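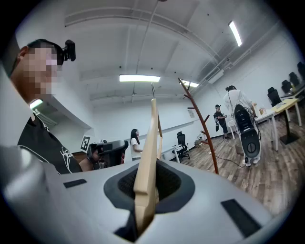
Niederschrift über die Sitzung des Arbeitskreises Gerätesicherheit
Projekt Inga, Standort Ploltthorpe
5. Dezember 2022

Teilnehmende: Projektleitung (Vorsitz), Werkstatt, Datenaufnahme, Arbeitssicherheit, Vertretung des Standorts Konville (zugeschaltet)
Protokoll: Datenaufnahme

TOP 1 Genehmigung der Niederschrift der letzten Sitzung
Die Niederschrift wird mit einer redaktionellen Änderung zu TOP 4 genehmigt.

TOP 2 Störung an einem Handgreifer
Die Datenaufnahme berichtet über den Ausfall eines handgeführten Greifers während einer laufenden Aufnahme. Der bewegliche Finger blieb in halb geschlossener Stellung stehen und ließ sich über den Griff nicht mehr öffnen. Beim Versuch, ihn von Hand zu lösen, zog sich eine Bedienperson eine Quetschung am Zeigefinger zu. Die Verletzung wurde vor Ort versorgt und im Verbandbuch eingetragen; eine Ausfallzeit entstand nicht.

Die Werkstatt hat das Gerät zerlegt. Der Führungsstift der Fingeraufnahme war einseitig eingelaufen und hatte sich verkantet. Der Zähler wies 825 Schließvorgänge seit der letzten Wartung aus. Vorgesehen ist eine Wartung nach 500 Vorgängen. Der Zählerstand wird bisher nur bei der Rückgabe abgelesen, und die Rückgabe war über mehrere Schichten unterblieben.

Die Vertretung des Standorts Konville teilt mit, dass dort ein ähnliches Verkanten aufgetreten sei, jedoch ohne Verletzung. Ein Bericht hierzu liegt nicht vor und wird nachgereicht.

Beschluss: Das Wartungsintervall bleibt unverändert. Der Zählerstand ist künftig vor jeder Schicht abzulesen und in die Geräteliste einzutragen. Ein klemmender Finger darf nur durch die Werkstatt gelöst werden - auch dann, wenn die Aufnahme dadurch abgebrochen werden muss.

TOP 3 Leitungen auf dem Boden
Die Arbeitssicherheit weist auf die Stolpergefahr durch Kabel im Aufnahmeraum hin, insbesondere wenn mehrere Personen gleichzeitig mit Geräten arbeiten. Die Verlegung über die Decke wurde geprüft; die Werkstatt schätzt den Aufwand auf rund 30 Arbeitsstunden. Eine Entscheidung wird vertagt. Bis dahin sind Kabelbrücken einzusetzen.

TOP 4 Ersatzteile
Bei Prasov sind 5 Führungsstifte in gehärteter Ausführung bestellt. Die Lieferung ist für Januar zugesagt. Das betroffene Gerät bleibt bis zum Einbau gesperrt und ist entsprechend zu kennzeichnen.

TOP 5 Verschiedenes
Die Unterweisung zum Umgang mit den Handgreifern wird um den Abschnitt "Verhalten bei Störungen" ergänzt. Zuständig: Arbeitssicherheit.

Die nächste Sitzung findet nach Eingang der Ersatzteile statt. Die Einladung ergeht durch die Projektleitung.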